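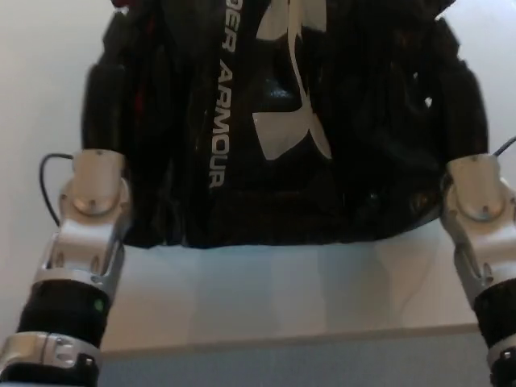
When Edholm closed two of its regional offices in February, the firm moved 43 staff to permanent remote work and asked team leaders to rewrite their meeting schedules. The results have been uneven.

Halina Ziółkowski, who manages the claims support group, replaced the daily video call with a written update due at 10 a.m. Her team of eight now meets once a week, on Friday, and keeps a shared record of decisions.

"People read the notes before they ask," she said. "That took a while to become normal." 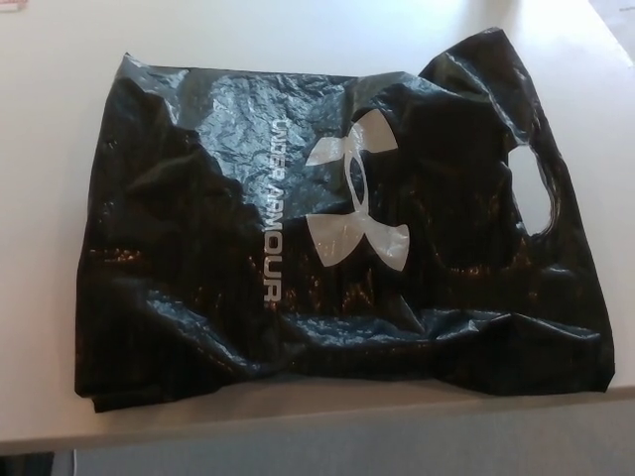

Other groups have kept the daily call but shortened it to 20 minutes. Genalyn Dizon, a senior analyst, favours that arrangement for new employees, who may hesitate to put a question in writing to colleagues they have never met.

The firm has left the choice to each group. Its revised policy requires only that working hours be posted and that no reply be expected after 6 p.m. A review of the policy is under way, and staff may submit comments through their team leader.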